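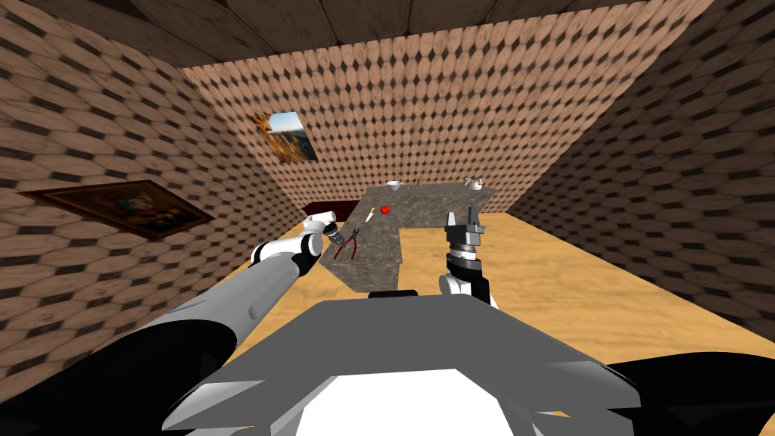 Hamann two-arm training cell in simulation, head view, with the L-shaped table.

The Hamann is a two-arm cell supplied by Erkitz as a simulated unit for kitchen and workshop handling. Each license includes the robot model, the table layout and the Nurkura setup tool. Catalog number: 2452.

Setup
Load the cell and allow both arms to reach the ready position before opening any task file. Confirm that the grippers are open and clear of the table. The right wrist view should then be checked at full size.
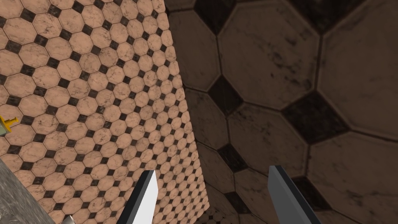
If the two fingers do not stand level in that view, run the wrist alignment routine and save the result under a new name. Alignment files from release 101 and earlier are not accepted.

Table layout
Objects are placed from a layout file, which may be edited in any text editor. The standard layout keeps small hand tools on the near part of the table - the red-handled pliers are the usual reference item - and sets the bowl toward the far edge. Customers who change the layout should repeat the reach check for both arms. 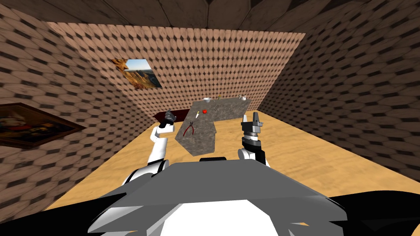 Routine care of the cell is limited to three items: joint limits, contact settings and surface textures. Joint limits are to be reviewed after every 30 sessions. For contact settings, start with a simple shape such as the small red object near the middle of the tabletop, and leave the pliers for last. Textures need attention only after a graphics driver update.

Support
Repair files are issued by the Gelville service desk. Please quote form 184 and attach the session log. 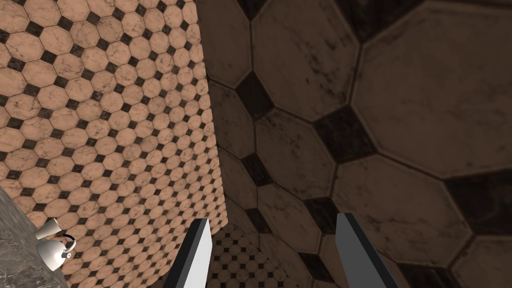 Right wrist view, gripper open, kettle on the countertop at lower left.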